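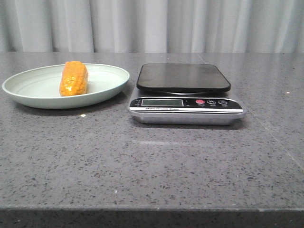
Pelgate Forum > Arms and grippers > Teaching by demonstration

Thread: Plate to scale, by hand or by remote?

millrace
I'm setting up a plate-to-kitchen-scale task on a pair of Sanari arms. Pick the item off the plate, put it down on the weighing platform, let go, back off. The items are toy corn and a small orange fruit for now. I've been driving it by remote control, with a leader arm for each follower, and I'm getting clean runs on the corn and messy ones on the fruit. Before I record any more, would I do better holding the arm and moving it myself? The Kazmi controller has a free-drive mode, but I've only used it for setting home positions.

oddsock_9k
Stay with remote. If you hold the arm your hands end up in the camera view, and the policy then learns from pictures with hands in them. It will never see hands when it runs on its own. We lost a whole set at Kandbridge that way, 1,238 demos, all usable for the joint data and no good for vision.

tinplate
I don't agree with that as a blanket rule. You can guide the arm by hand with the cameras off, save the joint path, then play it back with the cameras on and nobody near the bench. It doubles your time per demo, but the motion is much better. With your hand on the wrist you can feel when the finger touches the plate. With most leader arms you feel nothing.

oddsock_9k
Playback only works if the item goes back to exactly the same spot. A corn cob might. A round fruit won't, it rolls.

tinplate
Put a pencil mark on the plate.

oddsock_9k
Then you have a pencil mark in every picture.

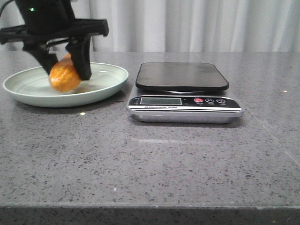
millrace
The trouble with the fruit is the approach. I come down from above with the fingers open, and if I'm slightly off centre one finger pushes it up the slope of the plate before the other gets there. On the leader side I can't tell until I see it move. I then correct, and the correction goes into the recording along with everything else. Out of the last 10 fruit runs I kept 2.

hallowell_bench
You are throwing away too many. Keep the corrections as long as the run ends with the item on the scale. If every demo is perfect, the arm has nothing to go on when it is a bit off centre itself. I'd only bin runs where you dropped the thing or stopped for a long think.

tinplate
Agree with keeping small corrections. Not big ones. If you chased it round the plate, bin it.

millrace
How long is a long think?

hallowell_bench
I cut at 2 seconds of no movement. Others trim the pause out and keep the run, but then you get a jump in the gripper signal if you were squeezing at the time. Look at the trace before you trim.

ferrybank
New here, reading along with the same task in mind. I have one arm with a wrist camera and nothing else yet.

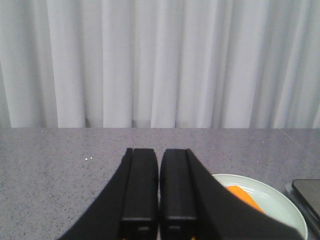 ferrybank
Do I need a fixed camera as well as the one on the wrist?

hallowell_bench
I would add one. The wrist view is good for the last bit of the grasp, but it loses the scale whenever the arm turns away, and the gripper's own fingers hide part of what you want to see. A cheap fixed camera level with the bench sorts most of that out. Bolt it down and don't touch it between sessions.

oddsock_9k
And drive from the camera views, not by looking over at the bench. If you use your own eyes you are using information the robot won't have. It feels horrible for the first hour.

tinplate
This one I'd argue with too. For learning the controls, look at the bench. Switch to the screens once your hands know what they are doing.

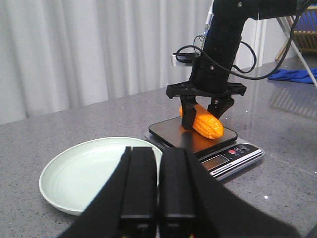
Post last edited by millrace: Monday, February 5, 2024

millrace
Update after another session. I stayed with remote control but took the speed scaling down for the final part of the approach. Fruit is better, 9 kept out of 10, counting small corrections as keepers on hallowell_bench's advice.

The corn gave me a new problem. If I pinch it near one end it sits at an angle between the fingers, and I have to decide whether to let go high or press it down onto the platform first. I've been lowering until it touches and then opening slowly. With two arms on the bench I also have to keep the other one well back or it fills up its own wrist camera's view of the plate.

tinplate
Lower until it touches, yes. Do it the same way every time though. If half your demos let go high and half let go low you'll get an arm that hovers.

oddsock_9k
Seconded, and I don't often second tinplate. Also wake the scale before each recording and leave it out of the task. Teaching the arm to press the button is a separate job.

hallowell_bench
Pinch nearer the middle and most of the angle problem goes away. Varying the start position is fine, varying the grasp on something that long is asking for trouble.

millrace
Will try the middle grasp next. I still want to do one small set in free-drive with playback to compare, corn only. Does the Kazmi log gripper width in that mode, or only the joints?

tinplate
Joints only on mine. I open and close the gripper from a foot pedal and log that separately.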